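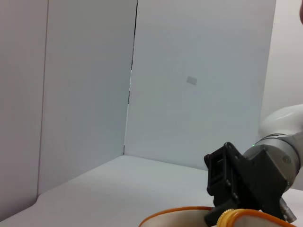 White tabletop with pale panels at the back and side. A dark gap shows between two of them.

Keeping white and pale surfaces clean

White worktops, tables and wall panels show every mark, and most of the damage done to them comes from cleaning them too hard. The tips on this page cover painted, laminate and melamine surfaces. Stone and solid timber need different treatment and have their own pages.

Everyday wiping

Use warm water with a small squirt of washing-up liquid and a soft cloth. Wring the cloth out well before it touches the surface. Wipe once with the soapy cloth, once with a clean damp one, then dry with a tea towel. Most of the dull, smeary look people complain about is soap left behind.

Microfibre cloths are fine but wash them without fabric softener. Softener coats the fibres and they start to push grease about.

Tea, coffee and curry

Mix bicarbonate of soda with a little water until it is as thick as toothpaste. Spread it over the stain, leave it for 5 minutes and lift it off with a damp cloth. Don't scrub. If there is still a shadow, do it again the next day.

Turmeric is the worst of the lot. What the paste leaves will often fade by itself near a sunny window, though it can take a couple of weeks.

Bleach will shift most food stains, but it can yellow some plastics and it weakens the glue in laminate edges. If you do use it, dilute it well, open a window and never mix it with vinegar or any other cleaner.

Pen, crayon and scuffs

Ballpoint comes off laminate with a dab of surgical spirit on cotton wool. Test a hidden corner first. On emulsion paint it tends to take the colour with it, so try soapy water and then touch up.

Melamine sponges (the white "magic" type) are very good on shoe scuffs and crayon. They are a fine abrasive, so use light pressure and keep them off gloss finishes. We tried the Lekitz block and a plain supermarket one side by side on a scuffed white door and could see no difference apart from the price.

Joins and gaps

Crumbs and dust collect wherever two panels meet, and a dark line on a white background looks dirty even when it isn't. Run the crevice tool of the vacuum cleaner down the join before you get any water near it. Wet dust turns to paste and is much harder to get out.

For narrow joins, fold a thin cloth over the edge of a blunt table knife or an old plastic card and draw it down from top to bottom. A dry, soft toothbrush also works.

If the gap is near a sink or kettle, seal it. Clean both edges, let them dry for 12 hours, put masking tape down each side and run in a thin bead of white sealant. Smooth it with a wet finger and pull the tape off while the sealant is still soft. Don't seal free-standing panels or anything you may need to move.

Yellowing

There are two kinds. Kitchen yellowing is a film of grease and will come off with sugar soap, made up as it says on the packet. Rinse twice. Yellowing from sunlight or age is in the material itself and cleaning won't touch it. Old oil-based gloss does this in dark rooms as well, which is why a door that was white in December can look cream beside a freshly painted frame.

Repainting a tired table top

Wash it with sugar soap, rinse and dry. Rub down lightly with 300 grit paper, only enough to take off the shine. Wipe away the dust, put on an adhesion primer, then 2 thin coats of a hard-wearing satin. Leave the whole day between coats, whatever the tin claims. Don't put anything heavy on it for at least a week.

Things to avoid

Cream cleaners on gloss. They leave fine scratches that hold dirt.

Green scouring pads on anything white.

Hot pans, even on a thin mat.

Newspaper left on a damp surface. The ink transfers.

Spray polish on tables used for food or craft. Glue and tape won't stick to it afterwards.

More from the Fleltton household pages: Limescale round taps | Sticky drawers | Getting candle wax out of carpet

Page last checked 15 Mar 2026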